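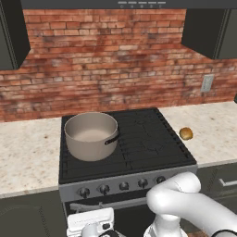 Actualités > Communiqués > Robotique domestique

COMMUNIQUÉ DE PRESSE
Diffusion immédiate, 14 août 2019

Bras robotisés en cuisine : Lolamine publie son guide de bonnes pratiques pour les essais en simulation

Lolamine met en ligne ce jour la première version de son guide de bonnes pratiques consacré aux essais de bras manipulateurs en cuisine simulée. Document gratuit, 57 pages, en français. Version anglaise en octobre.

Public visé : équipes de développement, intégrateurs, laboratoires d'essais, et tous ceux qui doivent signer un rapport avant le passage sur machine réelle. Le guide ne remplace pas l'appréciation des risques ni les normes applicables. Il vient avant.

Pourquoi maintenant. Beaucoup de résultats annoncés, peu de comparables. Une équipe compte une tâche réussie quand l'objet a bougé, une autre quand il est posé au bon endroit et que la pince s'est retirée. Même mot dans les deux rapports, « réussite ». Les acheteurs s'y perdent, les assureurs aussi.

« On a relu près de 500 rapports d'essais en préparant ce texte. Dans beaucoup, impossible de savoir d'où partait le bras », explique Pauline Naylor, responsable du guide chez Lolamine. « Or la position de départ change tout. Pince basse devant le four ou pince déjà au dessus du plan de travail, c'est deux essais différents. »

Ce que demande le guide, en résumé :

- Scène de départ archivée. Position du bras, état de la pince, objets présents, avec au moins une vue fixe jointe au rapport.
- Critère de réussite écrit avant le premier essai. Pas de modification en cours de série, sinon la série repart à zéro.
- Minimum 40 essais par tâche et par disposition de la cuisine.
- Contacts non prévus consignés, même légers, même si la tâche aboutit : boutons de commande, poignée de four, bord du plan de travail, grilles.
- Matériaux et éclairages variés. Un plan de travail moucheté ou un mur de brique ne se traitent pas comme une surface unie, le rapport doit dire ce qui a été testé.
- Échecs publiés avec les réussites, dans le même tableau.

Un chapitre entier sur la zone de cuisson. C'est là que les relecteurs ont le plus discuté. Position retenue : en simulation, toute commande de la cuisinière est traitée comme active, et un bouton touché par accident compte comme un incident de niveau 2. Les tâches simples y passent aussi, un petit pain à prendre à côté des feux, une marmite à déplacer d'un brûleur à l'autre. Le récipient vide ne dispense pas de déclarer la charge prévue à l'usage, le guide donne un tableau de conversion en annexe C.

Custódio Bragança, ingénieur essais chez Kumitz, a participé à la relecture : « Le point sur les boutons, on était contre au début. Trop sévère. Puis on a repassé nos propres séries avec la règle et on l'a gardée. Il reste des désaccords sur les distances de dégagement, ils sont notés en marge, je préfère ça. »

Le texte a été mis à l'épreuve par deux équipes avant publication, l'une chez Kumitz, l'autre chez Higuchi. 2000 essais simulés au total, dépouillés avec la grille du guide. Les tableaux complets sont joint au document, y compris les séries arrêtées. Hagos Weldu, chez Higuchi, a coordonné le dépouillement et signe l'annexe sur les écarts entre observateurs.

Du simulé au réel. Le guide fixe une règle courte : aucun résultat obtenu en simulation ne peut être présenté comme une preuve de sécurité sur machine. La mention « essai simulé » doit figurer sur chaque image, chaque courbe, chaque vidéo diffusée à l'extérieur. Même chose pour les plaquettes commerciales, c'est le point que Lolamine entend faire respecter en premier par ses propres partenaires.

Ce qui n'est pas couvert dans cette version : les bases mobiles, le travail à deux bras, la présence d'enfants ou d'animaux dans la pièce, la découpe. Un groupe de travail s'ouvre sur le travail à deux bras, piloté par Derek Penrose. Candidatures par courrier électronique auprès du secrétariat technique, une page maximun, avec un exemple de rapport déjà rédigé.

Calendrier. Commentaires acceptés dès aujourd'hui via le formulaire joint au guide. Réponses publiées avec la version anglaise. Les remarques anonymes sont lues mais ne reçoivent pas de réponse individuelle.

Le modèle de rapport vierge et la grille de cotation sont fournis séparément, libres de réutilisation avec mention de la source. Modèle compatible avec l'outil de suivi Bamia, version tableur également disponible.

À propos de Lolamine
Lolamine rédige des référentiels d'essai pour la robotique de service et forme les équipes qui les appliquent.

Contact presse : Malcolm Rudd, service communication, Lolamine. Entretiens possibles avec Pauline Naylor sur demande, en français ou en anglais.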